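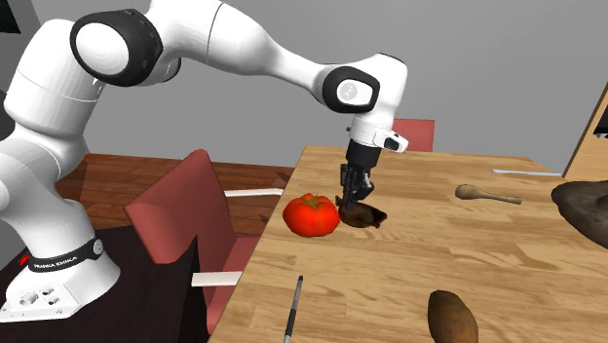
A shallow, dark brown, bowl-shaped object on or just above a light-coloured wooden table.

About Vanora

20 Nov 2023
By Khanyisile Visser

Vanora is a hand pottery and glaze testing workshop. We make stoneware tableware in small runs, and we test glazes and clay bodies for other potters who do not have the equipment to do it themselves. The two sides of the business share one building, one set of kilns and one set of records.

What we make

The tableware range is called Menzies. It consists of a dinner plate, a side plate, a deep bowl and a mug, in three glazes. All pieces are thrown or pressed by hand from a buff stoneware clay and fired to cone 8 in an oxidising atmosphere. We do not offer other shapes to order, but we will supply any of the four in a single glaze or in a mixed set.

Sizes are given on the order sheet as fired sizes. The clay shrinks by a little over a tenth between throwing and the end of the glaze firing, and small differences between pieces of the same shape are normal. Plates are checked for flatness on a steel surface plate after the second firing. Those that rock are sold as seconds at the workshop door in August.

Glazes

The three standard glazes are a tin white, an ash green and an iron brown. Each is mixed on site from dry materials. A new delivery of feldspar or whiting is tested before it goes into a production batch, using the same tile shape and the same kiln position as the previous delivery. If the new tile does not match the reference tile, the recipe is adjusted and the test repeated.

The iron brown is the most sensitive of the three. It breaks to a lighter colour on edges when thin and goes flat and dull if cooled too quickly, so it is held during cooling on a separate programme. This is why brown orders usually take longer than white or green ones.

Testing for other potters

The glaze library now holds 3,677 fired tiles. Each has a number stamped into the back before firing, and the number links to a card giving the recipe, clay, thickness of application, firing schedule and kiln. Cards are kept on paper and copied to a database. Visitors may handle the tiles by arrangement but may not take them away.

We accept outside samples for the following work:

Shrinkage and water absorption of a clay body at up to 3 firing temperatures.

Glaze fit, by repeated heating in an oven and cooling in iced water, with the surface checked for crazing after each cycle.

Resistance to acid, by contact with a mild acid overnight and comparison with an untreated tile. This shows visible change only. It does not measure lead or cadmium release, and customers who need a release figure for food contact should use an accredited laboratory.

Samples should be dry, labelled on the base in underglaze pencil and packed singly. Please send the recipe with the sample. We do not pass recipes to anyone else, and they are not added to the library unless the owner agrees in writing.

Kilns

There are two electric kilns. The larger one, known as Skurnitz, is a front loader used for production. The smaller, Pula, is a top loader kept for tests and for single urgent pieces. Both are fired with witness cones on each shelf as well as a thermocouple, as the upper shelves of Skurnitz run slightly hotter than the lower ones.

Contact and visits

The workshop is open to trade visitors by appointment. There is level access from the yard, but the glaze room has a step. Orders and test requests should be made in writing, quoting the shape and glaze or, for testing, the clay body and the intended firing temperature.

Last updated by the workshop office after revision of the testing section.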